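4. Evenings, lamps and the matter of the big light

Section 3 dealt with daylight, on which our households in Cleltside held few opinions beyond wanting more of it. Artificial light was another matter. Of the 273 diary entries that mention lighting at all, most concern the ceiling lamp, known in nearly every home as "the big light" and spoken of in the tone usually kept for a difficult uncle. It came on for lost keys, spilt drinks and visits from the landlord. Otherwise it stayed off, and the evening was handed over to whatever stood on a side table.

We had asked people to record when a lamp was switched on and what they were doing at the time. Many preferred to record who had switched it on, and whether that person had been right to. These entries have been kept, as they turned out to be the more useful ones. A lamp in a shared room is a small claim on territory, and 4 of the 12 households had some form of unwritten rule about who might touch which switch. One couple denied having a rule and then, in separate diaries, set down the same one.

Shades caused more trouble than bulbs. Earlier work on domestic lighting (Ikonen, in the Stinar survey) treats the shade as a matter of taste, chosen once and then forgotten. Our diarists forgot theirs too, until they sat on the floor, at which point the view changed. White shades of the domed kind (Figure 2) were praised for the soft light they gave at table height and grumbled about by anyone lying on the rug, who got the bulb.
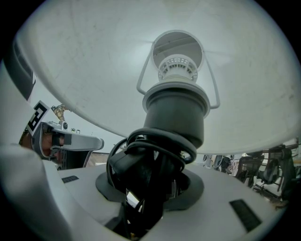

Figure 2. Underside of a domed white shade, with socket, harp and stem. Photo: Flernoteo project archive.

The cord is the other neglected part. Makers seem to believe that every home has a socket exactly one cord's length from every table. The homes we visited disagreed, and the slack was wound round things, pushed behind things or left to be found by foot. Asked why the lamp stood where it did, people spoke first of reading, then of the look of the room, and only when pressed of the socket. We suspect the order should be reversed. When we drew up plans of the 12 living rooms, the favourite chair had followed the lamp and the lamp had followed the wall.

Brightness was described in words of mood far more often than in words of sight. A room was "cosy" or "like a dentist's", with very little ground between the two. The July diaries are thin, the sun having done most of the work, and we have left them out of the counts in this section. 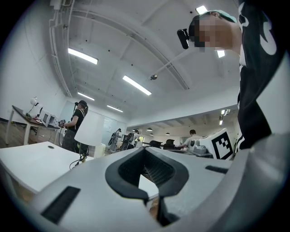

Urho Lappalainen, reading a draft of this section, objected that we had made the ceiling lamp sound like a villain when in his view it was merely badly placed, and that a room with 2 good lamps and no big light at all was a room in which one could never find a dropped button. We accept the point about the button. The diaries do contain a handful of kind words for the ceiling lamp, all of them written by people who sew.

Whether the dislike comes from the height of the lamp or from its strength cannot be settled from diaries alone. In Section 5 we turn to the dimmer switch, which most households had wanted for years and, once it was fitted, left at the same setting.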